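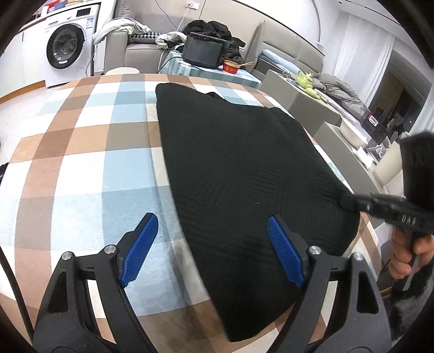

Procedimiento para la demostración de plegado con pinza manual
Proyecto Murano. Revisión del 17 de abril de 2021

El presente procedimiento establece los pasos que deberán seguir los operadores al registrar tareas de plegado de prendas en viviendas. Sustituye a la instrucción 106 y se aplica a todos los equipos de Nolcombe.

1. Preparación
Extienda la prenda sobre la mesa y alise las arrugas principales. El mantel puede permanecer puesto, siempre que su color se distinga del de la prenda. No es necesario retirar los muebles ni los objetos del entorno. Compruebe que las almohadillas de los dedos estén limpias y que ningún cable cruce la zona de trabajo.

2. Agarre
Aproxime la pinza con las mordazas abiertas y tome el tejido por un pliegue, sin presionar contra la mesa. En prendas de punto se cerrará despacio para no enganchar la trama.
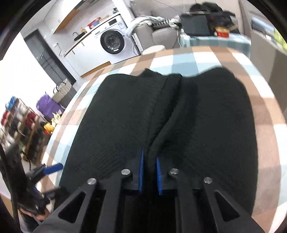
Pliegue de una prenda de punto entre las almohadillas de la pinza.

3. Trabajo con dos pinzas
Una pinza sujeta y la otra desplaza. Las mordazas no deberán tocarse entre sí. Si se produce un contacto, la toma se marcará como no válida y se repetirá desde el paso 1.

4. Cierre de la sesión
Cada sesión comprenderá un máximo de 24 tomas. El operador anotará las incidencias en el formulario 367 y lo remitirá a Rhea Sebastian, responsable de calidad, antes de devolver el equipo. Las tomas en las que aparezcan documentos personales legibles se eliminarán.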